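Readers wanted for Skustance, our magazine of short horror and weird fiction

Skustance is looking for first readers for its next reading period, which opens in September. If you love strange stories and have ever shut a book and wanted to talk to somebody about it straight away, please read on!

Skustance is published twice a year by Trivasus, a small press that also puts out the Prirkia novellas. We print ghost stories, folk horror, quiet unsettling things set in car parks, and now and then something with a proper monster in it. Last time we were open we received 223 stories, and we'd like every one of the next lot to be read with the same care.

What you'd be doing

Each reader gets a batch of stories through our online folder, up to 50 over the whole period. Nothing we take is longer than 3000 words, so most can be read over a cup of tea. You score each one, write a few lines on what worked for you and what didn't, and say whether you'd like the editors to see it. Every story goes to 2 readers, so you won't be carrying the decision alone.
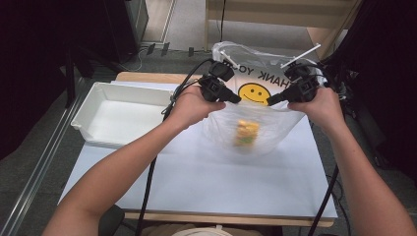
A plastic bag held open over the table.

Who we'd like to hear from

You don't need a degree or a publishing record. We want people who read widely and can explain why a first page grabbed them (or why it lost them by the second paragraph). Writers are very welcome, though you can't submit to an issue you're reading for. We'd be especially glad of readers who know horror in translation, or who came to it through comics or radio plays.

The role is unpaid, but you'll get a print copy of the issue, your name in the back and any two Prirkia titles you fancy.

How to apply

Send us a short note about yourself and half a page on a story that has stayed with you. It can be old or new, famous or completely forgotten. Please put JIN in the subject line, as Jin is the name of our reader inbox and your message will be sorted there. Applications close at 6pm on the last day of August.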